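Ticket 67: Vorhängeschloss öffnen und wieder schließen, beidhändig
Projekt: Hekby
Bereich: Alltagsaufgaben / Werkstattaufgaben
Gemeldet von: Lager Rultilano
Bearbeitung: Hiwot Workneh
Priorität: mittel
Status: offen, Teilaufgabe abgetrennt

Fehlerbeschreibung

Beim Schließen des Schlosses rutscht der Bügel seitlich weg. Der rechte Greifer hält den Schlosskörper, der linke soll den Bügel eindrücken. In 25 Versuchen ist das Schloss viermal eingerastet. Beim Rest dreht sich der Körper zwischen den Fingern oder der linke Greifer gleitet am Bügel ab. Das Aufnehmen vom Tisch und die Übergabe in die Mitte funktionieren ohne Auffälligkeiten.

Erwartet war laut Anforderung aus dem Lager, dass das Schließen ohne Eingriff läuft, damit die Schränke abends nicht mehr von Hand abgeschlossen werden müssen.

Verlauf

08:40 Greifkraft rechts um zwei Stufen erhöht. Körper sitzt fester, dreht sich aber weiterhin, sobald der Druck nicht genau in der Achse kommt.

09:15 Fingerspitzen beidseitig gereinigt, Nullpunkt neu gesetzt. Keine Änderung.

10:05 Anfahrt links verlangsamt. Der Bügel wird jetzt zuverlässig getroffen, das Abrutschen passiert erst unter Druck. Die Positionserkennung ist damit als Ursache wohl raus.

10:50 Rückfrage an Serrano (Greiferteile), ob es breitere Finger mit weicher Auflage gibt. Antwort steht aus.

11:30 Ablauf ab der Übergabe noch einmal schrittweise gefahren. Der rechte Greifer fasst den messingfarbenen Körper, der Bügel zeigt nach links, und die geschlossenen Finger links liegen mit der Spitze am Bügel an. Kontakt also vorhanden, die Auflage ist nur sehr klein.

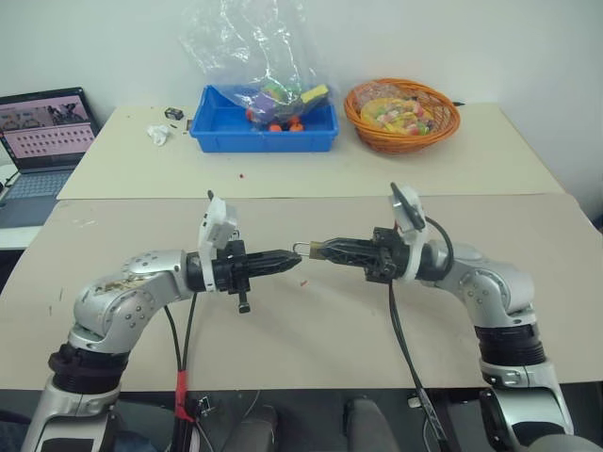

Kann ein Roboter heute schon die kleinen Handgriffe übernehmen, die in Haushalt und Werkstatt ständig anfallen?

Einzelne davon, wenn Gegenstand, Lage und Ablauf vorher feststehen. Teile in eine Kiste legen oder Wäsche grob zusammenfalten geht inzwischen oft gut genug, auch wenn es länger dauert als von Hand. Schwierig bleibt alles, wobei Kraft dosiert und zugleich nachgefasst werden muss, also Schlösser, Schraubdeckel, Knöpfe, Stecker. Für einen Betrieb ohne Aufsicht reicht das bei uns noch nicht.

12:20 Rückfrage aus dem Lager, warum das Schloss nicht einfach in eine Halterung gelegt wird. Mit Halterung wäre der Test einfacher, am Schrank hängt das Schloss aber frei in der Öse. Die Halterung hilft uns also nur zur Eingrenzung. Als Versuch aufgenommen.

13:10 Versuch mit Halterung: Schließen klappt mehrfach hintereinander. Mechanik des Schlosses ist in Ordnung, die Kraft links reicht aus. Das Problem liegt am Festhalten des Körpers.

14:00 Gegenprobe ohne Halterung, Körper weiter unten gefasst. Etwas besser, der Bügel trifft das Loch aber nur, wenn er vorher gerade steht. Steht er schräg, müsste der linke Greifer ihn erst ausrichten. Diese Bewegung fehlt im Ablauf komplett.

14:35 Ausrichten von Hand über die Fernsteuerung gefahren. Geht, braucht aber Übung und Geduld. Als Vorlage für den neuen Teilschritt gespeichert.

Zwischenstand

Ursache eingegrenzt auf zwei Punkte: zu kleine Auflagefläche der Finger und fehlendes Ausrichten des Bügels vor dem Eindrücken. Beides lässt sich vermutlich beheben. Das Öffnen mit Schlüssel bleibt außen vor und bekommt ein eigenes Ticket unter Ganine, dort liegt auch die Aufgabe mit den Schubladenschlössern.

Bitte ans Lager weitergeben: abends weiterhin von Hand abschließen. Ein Termin für die Umstellung lässt sich aus diesem Ticket nicht ableiten.

Offen

Antwort Serrano zu den Fingern abwarten, notfalls Auflage selbst aufkleben
Teilschritt "Bügel ausrichten" in den Ablauf einbauen
Danach die Serie mit 25 Versuchen wiederholen, gleiche Einstellungen, ohne Halterung
Schloss mit dickerem Bügel besorgen und getrennt testen

Wiedervorlage im April. H. Workneh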